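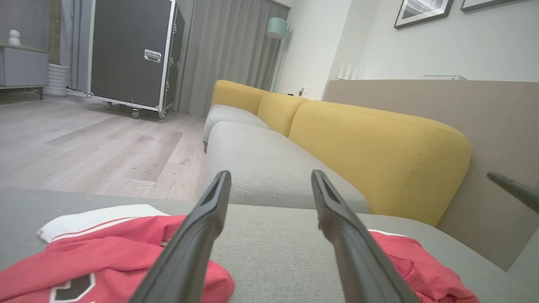 图1 休息区的长沙发,坐垫上放着一件红色衣物

公共休息区沙发物品堆放与整理方式调查
课程项目报告
小组成员:Zawadi Mfaume、Gerardo Navarro、Maja Piątek
指导教师:Wanda Baran
提交日期:2025-08-27

一、选题原因

我们组最初想做宿舍衣柜的收纳,后来发现衣柜属于个人空间,不方便进入调查,就改成了公共休息区。休息区在Weltska楼一层,平时有人看书、等人、吃午饭,晚上社团排练前后也有人在这里换外套。沙发本来是给人坐的,但很多时候上面放的是衣服和包。我们想弄清楚三个问题:哪些东西最容易被留在沙发上,留在什么位置,用什么办法可以让它们离开坐垫又不至于找不到。

二、场地情况

沙发是一组长条形的组合沙发,浅灰色坐垫,芥末黄色靠垫,靠垫后面有米色木板隔断。地面是浅灰色的木纹长条地板,表面有一些磨痕。靠墙一侧挂着落地的灰色窗帘,帘子前面放着一只黑色航空箱,箱子包铝边,角上有金属护角,底下有脚轮。航空箱归设备组管理,不在本次整理范围内,但它占了窗帘前的地面,后面选挂衣架位置的时候要考虑进去。

休息区使用面积不大,沙发到窗帘之间的地面是主要通道。原来靠门处有一排挂钩,去年十一月重新刷墙时拆掉了,之后没有装回去。Gerardo认为这是衣服堆到沙发上的主要原因,Maja认为挂钩还在的时候沙发上也有衣服,只是少一些。两种看法我们都没有旧记录可以证明,所以报告里不下结论。

三、调查方法

调查分两个阶段,每个阶段两周。第一阶段只观察,不移动任何物品;第二阶段放置临时收纳用具,再观察一次。每天中午和晚上各巡看一次,登记物品种类和位置。为了登记方便,我们把沙发分成近段、中段、远段。不翻看口袋,不打开包,也不记录物主姓名。

另外做了一份纸质问卷,放在门口的桌上,内容是使用者来休息区的目的、通常把外套放在哪里、有没有丢过东西。问卷的初稿由Cyprian Górecki帮忙修改,他建议去掉“您是否认为沙发很乱”这一题,理由是问法带有倾向,我们采纳了。

四、第一阶段观察

留在沙发上的物品以衣物为主,其次是包和书本。衣物中外套和运动服最多。图1中的红色衣物面料有光泽,带白色镶边和一道细红条,上面印有黑白图案或号码,我们在登记表里归入“运动类”。这件衣物揉成一团搭在坐垫上,占的地方比叠好以后大得多。

位置方面,近段坐垫放东西的次数最多,远段最少。近段离门口近,人进来顺手就放下了。远段靠墙,坐在那里的人一般停留时间较长,东西多半放在自己身边,走的时候也会带走。

衣物的状态也有区别。搭在靠垫上的外套通常比较平整,直接放在坐垫上的多数是揉着的。光滑的化纤面料容易从坐垫边缘滑下去,掉到地板上以后常被别人捡起来随手放到另一段,失主回来时就不在原来的位置找。问卷里有几位同学提到过这种情况。

五、整理方案

我们比较了4种做法:恢复墙面挂钩、放落地挂衣架、在沙发端头放收纳筐、只贴提示。墙面挂钩要向后勤申请打孔,课程期间来不及。只贴提示不花钱,但是单独使用时效果不好判断。最后选择挂衣架加收纳筐,提示作为辅助。

挂衣架从Michalski买,价格410元,含衣架。收纳筐用的是实验室闲置的2只,没有产生费用。如果以后恢复整排挂钩并更换隔断上的板材,按Beltidley给出的报价需要3,670元,超出本项目预算,仅列在这里供参考。

挂衣架最初想放在窗帘前面,试放以后发现和航空箱挤在一起,推箱子时会碰到,于是改放在进门一侧。收纳筐放在沙发近段旁边的地上,一只放衣物,一只放书本和小件。

无人认领的衣物按下面的步骤处理:
1. 当天不移动。
2. 第二天中午仍在原处的,抖开,对折,正面有图案或号码的朝外,方便辨认。
3. 放入衣物筐,在筐边的本子上写明颜色、种类和发现位置。
4. 满一周的送到值班室。

六、第二阶段结果

放置挂衣架后,外套移到架子上的比较多,中段坐垫大部分时间可以坐人。运动类衣物变化不明显,很多人换下来以后还是直接放在近段坐垫上。Zawadi认为运动衣换下来以后大家不愿意和别人的外套挂在一起,这一点问卷没有问到,属于设计时的遗漏。

收纳筐使用情况一般。书本筐几乎没人主动放,衣物筐里的东西大部分是我们按步骤放进去的。登记本有人翻看,也有人在上面写了“已取走”。

七、不足

观察时间只有四周,赶上学期末,来休息区的人比平时少。每天只巡看两次,中间放下又拿走的物品没有记录到。第二阶段同时放了挂衣架、收纳筐和提示,各自起多大作用分不开。

八、后续安排

挂衣架留在原处继续使用。书本筐撤掉,换成一只单独放运动衣物的筐,贴上标签。登记本交给Gravel社接着记录,下学期由他们决定是否申请恢复挂钩。

分工:Zawadi Mfaume负责巡看和登记表,Gerardo Navarro负责采购与摆放,Maja Piątek负责问卷和报告撰写。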